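The Right Bin for the Job

Sloped walls, flat floors and the case for bare metal

Most workshops buy bins last. The bench is chosen, the shelving is chosen, the lighting is argued over, and then somebody orders whatever tub is cheapest at the right width. Normand Turcotte thinks the order should be reversed. He has spent 13 years specifying storage and handling bins for small-parts work, first at MacDonald and now on his own account, and he begins every job by asking what will be lying on the floor of the bin and how it will be got out again.

The second half of that question is the one customers tend to skip. A bin that is only ever emptied by tipping can be almost any shape. A bin that is picked from, one piece at a time, has to leave room for whatever goes in to do the picking. With straight walls, a part that comes to rest along the side is awkward to get hold of. The gap beside it is nil, and the only free face is the one turned inwards.

Sloped walls deal with part of this. The opening is wider than the floor, so there is clearance above the edges, and a piece dropped near the side tends to slide down and settle flatter. Turcotte's usual figure for the slope is 13 degrees off vertical. Steeper than that and the benefit is hard to measure. Shallower, and pieces with a rough finish can stop halfway down and lean there.

The cost is floor area. Two of the bins in his current range have the same opening, one straight-sided and one sloped, and the sloped one holds noticeably fewer parts in a single layer. For bulk storage he recommends the straight one without hesitation. For sorting, where a handful of pieces is spread out and taken up again many times over, he recommends the other. 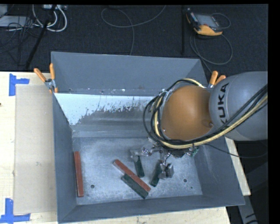

Rectangular blocks are a useful test load. They have flat faces, square edges and no preferred way up beyond the obvious one, and they show up the faults of a bin quickly. Long blocks find the corners. Short blocks tuck themselves against long ones. Turcotte keeps a mixed set in two lengths and tips them into any new sample before he looks at the drawing. He notes how many finish flat, how many rest against a wall and how many touch a neighbour along a full face, that last group being the hardest to separate.

He ran 504 of these drops last March, comparing a bare metal floor with a ribbed plastic one supplied by Vatham. The ribs were meant to hold pieces slightly clear of the surface. With round stock they did. With blocks, an end would often drop into a groove and leave the piece sitting at a slant, and the ribbed floor was abandoned for that kind of work.

Bare metal has its own drawbacks. It is loud, it is heavy to move, and it marks. A flat metal floor in regular use picks up scuffs early on, and buyers who are used to coated trays sometimes ask for a replacement at that point. Turcotte advises against it. Surface scuffing has no bearing on how a piece lies. A dent does, and so does a raised burr, and those are worth checking for with the flat of a gloved hand.

Shine is a more serious complaint. Smooth metal throws back whatever light is above it, and a bright patch on the far wall can make a dark part beneath it hard to judge. Eseo sells a matt liner for this purpose, which works but shifts under load unless it is fixed at all 4 corners. Moving the lamp is cheaper. Turcotte suggests trying it in several positions with the bin already full before spending anything.

Colour matters more than most catalogues allow. Against grey, red pieces stand out at a glance and dark green ones less so, particularly near the foot of a wall where the light falls off. Where the colour of the stock is fixed, a paler floor may be the better choice.

As for what goes underneath, a wooden bench top is adequate for the smaller sizes and quieter than steel. Delter makes a thin rubber mat that stops the bin creeping across it. The mat should be cut 7 millimetres short on each side, so that the edge does not catch on sleeves, and lifted weekly for sweeping. Grit trapped below the bin will scratch the timber and, in time, stop the base sitting level.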